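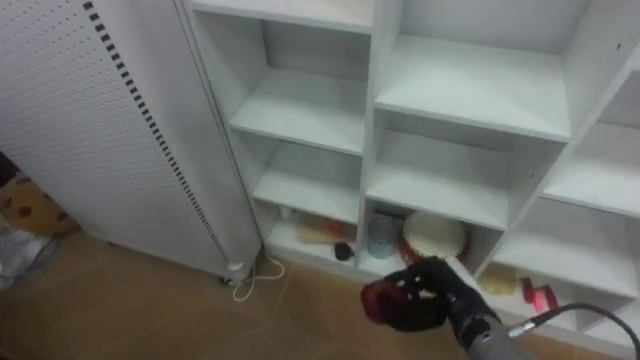 Ademir Paiva wrote to me in February to say that I was wrong about the flats at Tikedcombe. A building that goes up in a hurry, he said, will be paid for twice, once by whoever orders it and again by whoever has to keep the rain out of it. He has lived in one for long enough to have an opinion, and I have thought about his letter a good deal. I still think he has the wrong culprit.

His target was factory-built housing, the sort that arrives on a lorry as finished rooms and is bolted together on a slab. Tikedcombe has 61 homes of this kind, made by Juntunen and put up behind the old bus depot. The complaints are well known locally. Water gets in where the modules meet. The stairwells are loud. Two of the lifts spent most of last winter switched off. Anyone who wants to argue against the method can get the bus there and find plenty to point at.

But the leaks are at the joints between modules and roof, and the roof wasn't made in the factory. It was laid on site by a separate contractor, under a separate contract, after the factory's people had gone home. The drawings for the junction were finished late. I have seen the correspondence, which the council released last year, and a good part of it is two firms asking each other who was supposed to supply the flashing. That quarrel could have happened on any site in the country, brick or timber or concrete.

Engineers I have spoken to make the same point in drier terms. A wall panel built indoors on a level bench is usually straighter than one built outdoors in sleet. The insulation goes in without gaps and someone checks it before the board goes on. Trouble starts when an accurate thing meets an inaccurate one. A foundation that is 75 millimetres out at one corner would annoy a bricklayer, who would then lose the error over several courses. A finished room can't do that. It has to be packed, shimmed and sealed, and the sealing is often done at the end of the day by whoever is left.

What I would change is the way we buy these buildings. At present a council usually appoints a manufacturer for the boxes, a civil engineering firm for the ground and a general contractor for everything else. Each has its own guarantee, and each guarantee stops just short of the next one. The Flotov scheme did it differently. One firm answered for the whole building, foundations included, and held the maintenance contract afterwards. Flotov has 81 homes and its repair bill in the early years was small enough that the housing office stopped reporting it separately.

I don't want to make too much of one scheme. Flotov is on flat ground with good road access, and Tikedcombe is on a slope with a culvert under it. A single contract also costs more at the start, and councils are judged on the start. The Flotov tender was dearer than two of its rivals and there was a row about it at the time.

Now Sirnisia wants 95 homes on the allotment land and has asked for bids. The papers I have read divide the work exactly as Tikedcombe did, with the roof let separately. There is still time to alter this. The council could ask for one firm to sign for the junctions, and pay an independent inspector to look at them before they are covered up. It could also publish the drawings for those junctions before the first module leaves the factory — they are the part of the job most likely to be unfinished.

Ademir Paiva is right that tenants pay when this goes wrong. He has had a bucket on his landing since the autumn, and I wouldn't be patient about it either. His letter ended by asking for a return to brick. I would ask for a roof contract with the same name on it as the walls, and I have written to Sirnisia's housing department to say so.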